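Retel Demonstration Desk: Frequently Asked Questions
Last updated August 1, 2026

What is a demonstration?
One complete run of a task in the simulated room, driven by you from start to finish. You move the hand controllers, the robot's arms follow, and Retel records the motion and the views.

Do I need experience with robots?
No. New operators do 15 practice runs in the Stirlow room before anything they record is kept. Most people find the grippers harder than the arms, so spend your practice time there.

How long is a session?
A session is 60 minutes. You can stop earlier if your wrists or eyes get tired. Press Pause first, then take off the headset.

Why can't I see the whole room?
You drive mainly from the gripper view, and it takes in only what is in front of the fingers. If you see nothing but wall, turn the wrist slowly until you find something you know. Don't drive the arm forward to look for it. 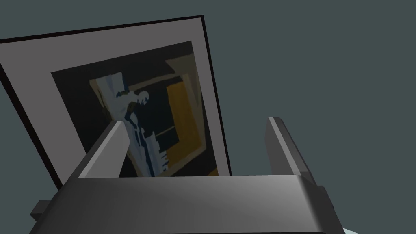 Gripper view with the framed print behind the left finger.

Can I touch the furniture and the things on the walls?
A light brush is fine and the run can be kept. If you push something hard enough to move it and it isn't part of the task, mark the run as Bumped and start again. Please don't try to put things back yourself during a recording.

How do I line up with a narrow gap?
Stop short of it. Turn the wrist until you have one fingertip on each side of the gap, then go forward in small moves. Both arms stay live while you do this, so keep your other hand still or park that arm with the side button.
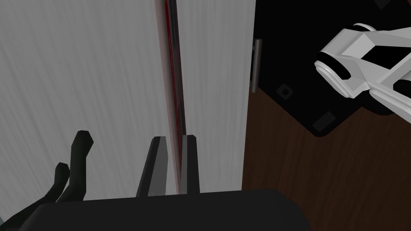 Fingertips on either side of the red seam, with the white arm at upper right.

I made a mistake partway through. Should I start over?
Not always. If you missed a grasp and got it on the second try, keep going. Corrections are useful to us. Start over if you dropped something out of reach, or if you have missed the same grasp more than 2 times.

Should I work quickly?
Work at a steady pace. Long waits in the middle of a run have to be trimmed later, and very fast moves make the arm lag behind your hand.

The arm has stopped following me. What now?
Let go of both triggers, hold the controllers at chest height and press Re-centre. If it still won't follow, close the room and report error 1184 with the run number.

Can I use my own controllers?
Cukero hand controllers work with all rooms. The older Edwards set works for one-arm tasks only, and we will drop it in December.

Can I delete a run after I submit it?
Yes, until it has been reviewed. Open My Runs, choose the run and select Withdraw. Reviewed runs can't be withdrawn from your end, but you can add a note to them.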